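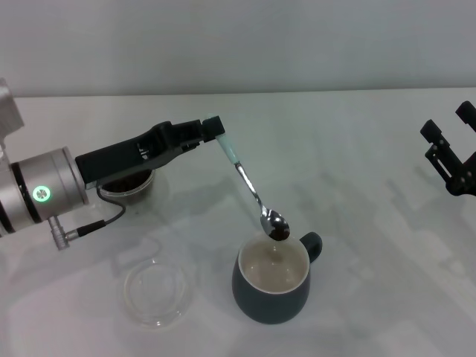

Playspace-L archive
Re: Rubber tiles, and is the big slide worth it
From: Gobnait Tully
December, 9:40 p.m.

Tharushi Majumder wrote:

> Hello all, first post, please be gentle. Our parks board has money for one
> new play area at Howells Field and I have been handed the folder, I think
> for the crime of asking a question at the meeting. The site is a flat patch
> of grass between the ball field and the parking lot. The plan we inherited
> has a two-tower structure with a tube slide, four swings, a seesaw, and
> poured rubber under the whole thing. The quote from Setell came in well
> over what we have. The sales rep says we can get back under by switching
> to wood chips, and that we'd be silly to lose the tall slide because it is
> what kids come for.
>
> So: chips or rubber? Is the tall slide worth it? And is there anything
> people wish they had asked before they signed? We have kids from toddlers
> to sixth graders, and one family has already written to us about a
> wheelchair.
>
> Tharushi

Tharushi,

Welcome to the list, and my sympathies on the folder. I was handed mine in Caltness under much the same circumstances and I still have it. It has grown. I keep it in a box now.

I'll take your questions out of order, because the wheelchair letter is the one that should be at the top of the pile and I suspect it is currently at the bottom.

If you put chips under everything, you need to be very clear about which chips. What the tree crew leaves behind for free is mulch. What you want is engineered wood fiber, which is shredded to a spec and knits together when it's packed down, and the supplier should hand you the test paperwork for falls and for wheelchair access without making a face. Ask for both. Then go and look at a playground where it has been down for 4 years and nobody has topped it up. Under each swing you will find a bathtub. At the foot of the slide you will find another bathtub. A child using a wheelchair can get as far as the first bathtub and then has a nice view of the swings.

We had this in Caltness. The fiber was fine when it was new. It passed. Then the maintenance line got trimmed, and raking was moved from "weekly" to "as needed," and it emerged over time that the town had a very relaxed idea of need. One mother used to bring her own rake. I mean a full-size garden rake, in the back of a minivan, next to the stroller.

What we did in the end was split it. Poured rubber on the path in from the parking lot, around the swings, and at the transfer platform, and wood fiber under the climbing side. There's a border between the two, and you want to get that border right, because fiber migrates onto rubber like sand into a car. Ours has a curb with one flush opening. I'd have asked for two openings if I were doing it over. Price the split before you let Setell talk you into all of one thing. They'll do it, they just won't bring it up.

Have the path measured, too. Our first drawing had lovely rubber around the swings and 65 feet of lawn between it and the nearest pavement. Everybody who looked at that drawing approved it, me included.

Now the tall slide. The rep is partly right. Kids do run to it. They run to it, go down it, go up it the wrong way, have an argument in the middle of it, and by the second week of summer the bigger ones are on the outside of the tube. I don't say this to frighten you, I say it because the height of the platform drives nearly everything else on your quote: the depth of the surfacing, the size of the clear area around it, the amount of rubber, the length of the stairs or ramp. Drop the tower a step and watch the other lines come down with it. Get them to quote it both ways. Our Zuvstead rep sighed at me down the phone and then had the second quote over by lunch.

A tube also has the problem that you can't see into it. If you've ever stood at the bottom of one waiting for a three-year-old who has decided to live there, you'll know what I mean. An open slide of the same height costs less and you can see the hostage. If yours will be plastic or metal, look at which way it faces. South and west get the afternoon sun, and our old metal one could have made grilled cheese. We turned the new one to face northeast. It cost nothing at the drawing stage. It would have cost 2000 dollars a month later when the footings were in – I know because somebody asked.

On ages: toddlers and sixth graders on one structure is a recipe for toddlers being stepped on. It doesn't have to mean two playgrounds. It can mean one low thing, well away from the landing area of the high thing, with a bench between them facing the low thing. Please put the bench where a parent can see both. Ours was placed by someone who liked the trees, so it looks at the trees. They are good trees.

I would lose the seesaw without a tear, by the way. A seesaw takes up a surprising amount of ground and needs two children of equal size who like each other. For the same money you can have a dish spinner or a couple of balance pieces, and a kid who shows up alone can use them. Someone will write in to defend the seesaw. They always do. Hello, in advance.

Four swings is sensible, but ask what seats are in the price. We signed for four and got four belt seats, and the bucket seats and the high-back one with the harness were under "options" on a page I had apparently initialed. If you have a family writing to you about a wheelchair, talk to them before you pick the seat. Don't guess. The one we guessed at was too small for the boy it was bought for by the time it went up. His father was very nice about it, which was worse.

Things I wish I had asked before signing, in the order they came back to bite me:

Who takes the delivery? It comes on a truck, and the truck does not come with a forklift unless you say so. Ours arrived at 7 in the morning with one driver and a clipboard.

Is the drainage in the quote, or is it "by owner"? Look for those two words all over the document. I found excavation by owner, fencing by owner, and disposal of spoils by owner. Spoils is dirt. There is much more of it than you think, and it has to go somewhere. Flat grass next to a ball field sounds like a wet site to me, so go out there after a good rain in your worst shoes.

What does the warranty leave out? Posts and decks tend to be covered for ages. The bits that wear out, which would be swing hangers, bearings, ropes, and anything that turns, are covered for about as long as it takes to drive home. Get a price list for those parts now and ask how long they take to ship. We had a spinner wrapped in caution tape for most of one spring, and the tape became the most popular piece of equipment in the park.

Who does the inspection when it's finished? It should be someone certified who doesn't work for the manufacturer or the installer. Hold back the last payment until you have that report in your hand. I can't put this strongly enough. Ours found a gap at the top of the slide that could catch a drawstring, and the installer was back to fix it very promptly indeed, on account of the check still being in my desk.

And shade. I forgot shade altogether. If you can't afford a canopy this round, at least have them pour the footings while the machine is on site, and put it on the drawing as a future phase. A thing on a drawing has some chance of being built.

I can send you our two quotes side by side with the numbers left in, and the maintenance sheet we use now, if you write to me off list. The sheet is one page. The version the town first proposed ran longer and had a space for three signatures, and as far as I can tell it was never filled out by a living person.

Is your ball field lit at night? If so, check where the conduit runs before anybody digs. Ask me how I know, but do it privately.

Gobnait

Last updated: December
We use cookies to remember your archive display settings. By continuing to read you accept this. Accept | Settings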